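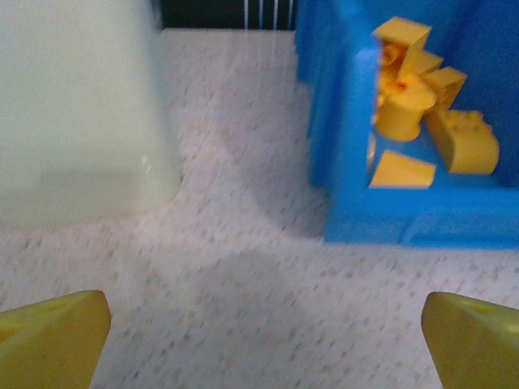 NURTON, May – Jimis has released Trolla, a divided tabletop bin for storing building blocks and other small parts by color. The bin is supplied in blue plastic with three open compartments in a single row. It is intended for schools, libraries, play areas and homes where blocks are used on a table or counter and put away at the end of a session.

Trolla replaces the single-compartment Jimis bin, which will remain on sale until existing stock is used up. The outer footprint has not changed. The bin is 476 millimeters long, and shelving and counter layouts planned around the earlier model do not need to be altered. Two fixed dividers have been added inside, and both run the full height of the wall. They are molded as part of the bin and cannot be removed.

The bin has no lid. Jimis tested a hinged lid and a lift-off lid during development and dropped both. The hinged version needed free space behind the bin, and the lift-off version was often left on the work surface, where it took up the area needed for building. A flat dust cover is under review for sites that store bins on open shelves between terms. No release date has been set for it.

Compartment layout

Each compartment is meant to hold one color of block. Jimis does not print color labels on the bin. Most block sets used in the trial had more than three colors, and printed labels would have fixed the arrangement for every site. A starter sheet packed with the bin suggests yellow on the left, red in the middle and green on the right, as seen by a person seated at the front. Users can follow any other order as long as it stays the same from one session to the next.

Blocks in colors that do not have a compartment of their own are best kept in a second bin. If only one bin is available, the starter sheet recommends leaving them in a tray beside it until the end of the session, then storing them separately. Mixing a few orange blocks in with the red ones is the most common sorting error reported by trial sites, followed by flat bricks stacked against a divider so that they tip into the next compartment.

The compartments are equal in width. An earlier prototype had a wide center compartment for the most numerous color. It was withdrawn when trial sites used it for everything.

Placement on the work surface

Trolla should be placed at the back of the table, with the long side facing the user and clear space in front for loose blocks. The bin can stand directly on a laminate counter or tabletop. On a counter that is shared with other containers, it should be set far enough from them that a hand can reach each compartment from above without touching the container next to it.

Speckled surfaces are common on school and kitchen counters and can make small beige or gray parts hard to find at the end of a session. Strongly colored blocks do not present this difficulty. Sites using pale parts may wish to lay a plain mat in front of the bin.
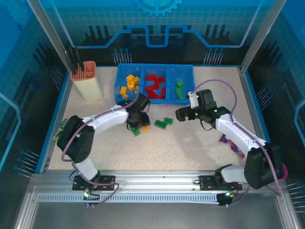

One trial school replied that the fixed order of colors had made more difference than the dividers themselves, and that its younger groups now started with the yellow blocks every time without being told. The same school asked for a version with four compartments. Jimis has recorded the request. A four-compartment bin in the present footprint would have openings too narrow for an adult hand, and a longer bin would not fit the shelves used at most of the trial sites.

Materials and cleaning

The bins are molded for Jimis by Güler in a plastic that is colored throughout, so scratches do not expose a different shade underneath. The inside corners are rounded to keep dust and crumbs from collecting in them. The bin can be washed by hand in warm water with dish soap and should be left to drain upside down. It should not be put in a dishwasher – the drying cycle can warp the dividers. Solvent cleaners and abrasive pads are not recommended.

Blocks should be dry before they are returned to the bin. The compartments have no drain holes, and water left under a pile of blocks will not evaporate quickly.

Capacity and carrying

The maximum load is 20 pounds, spread across all three compartments. A bin filled near this limit should be lifted from underneath with both hands. The rim is not designed as a handle. Bins can be nested when empty but should not be stacked when full.

Availability

Trolla is available now from Jimis and through school supply dealers. It is sold singly and in packs of 2. Blocks are not included. The starter sheet is packed with every bin and can also be requested separately by sites that already have the earlier model and sort into trays.

Replacement bins are covered under the same terms as the rest of the Jimis storage range. Claims for cracked dividers should include a photo of the damage and the mold number, which is stamped on the underside of the bin.

Contact: Jimis Press Office, Nurton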